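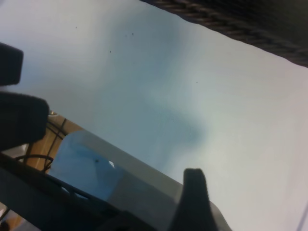
Milagros was of the opinion that a ceiling ought to be done before anybody so much as thought about the walls, and that anyone who did it the other way round deserved what they got in their hair. She said this from the bottom of the stairs with her coat still on, and Leena, who had already done one wall and was rather pleased with it, pretended to be looking for the lid of the tin.

"It's only a few specks," she called down.

"A few specks is how it starts," said Milagros, and went to put the kettle on.

Leena lay down on the floorboards to have a proper look. It was the back bedroom, the one her aunt had always called the sewing room although the sewing had stopped long before Leena was born, and what it had mostly held since then was wool, and jam jars, and a great many letters from a firm called Lemieux about a carpet that had never been delivered. From the floor the ceiling seemed a good deal bigger than it had from the ladder. It was meant to be white. Where the window got at it, it very nearly was, and further in it went a cool sort of blue, the way milk does in a glass jug, and there were the specks, tiny and dark. She had thought they were flies the first evening and had flapped a tea towel at them for quite some time.

Her aunt must have lain here and looked at them too. There had been a bed in this room for one whole winter, when the front of the house was too cold to sleep in, and Leena had been brought to visit in April and allowed to climb in at the foot end with her shoes off. She remembered the eiderdown and a plate of buttered toast. She remembered her aunt pointing upwards with a crust and saying that was the Plough, more or less, if you were generous and left out the ones that didn't fit, and that she had never needed to go out in the cold to see it.

Could it have been those same specks? It seemed a long time for a speck to last. But then nobody had painted in here, not in all those years. Her aunt had kept every bill she was ever sent, in a biscuit tin, in order, and Leena had gone through the lot at the kitchen table and found the roofer, and the piano tuner, and a man who had charged 30 pounds to move a gatepost, and never once a decorator.

Milagros came up with two mugs and stood over her. "Are you poorly?"

"I'm looking at the Plough."

Milagros gave her one of the mugs, considered the ceiling, considered the floor, and then, with a good deal of holding on to the windowsill and a word or two that Leena didn't know, got herself down and lay alongside. It took her a while to arrange the coat. They were both quiet, apart from the pipes.

"That isn't the Plough," said Milagros at last. "It hasn't got a handle. It could be a goat."

"Where's a goat?"

"Those two close together, they're the eyes. My grandmother had one just like it. Horrible animal. It ate the hem off my cousin's wedding dress, on the actual morning, and we had to pin a tablecloth on her."

Leena tilted her head until it bumped against Milagros's shoulder, and tried to see it. There was a smudge through the middle, very faint, that might do for a back if you wanted it to, and she found that she did want it to, rather badly.

"I've bought the paint now," she said. "It was on offer. They wouldn't let me have fewer than 4 tins."

"Paint keeps."

"You said the ceiling came first."

"I said it came before the walls, and you've done a wall, so that's all gone by the board." Milagros balanced her mug on her front and shut her eyes. "Do the landing. The landing is a disgrace."

Leena thought about the landing for a bit. It was true that it was worse. Then she thought about the toast, and whether there was any bread.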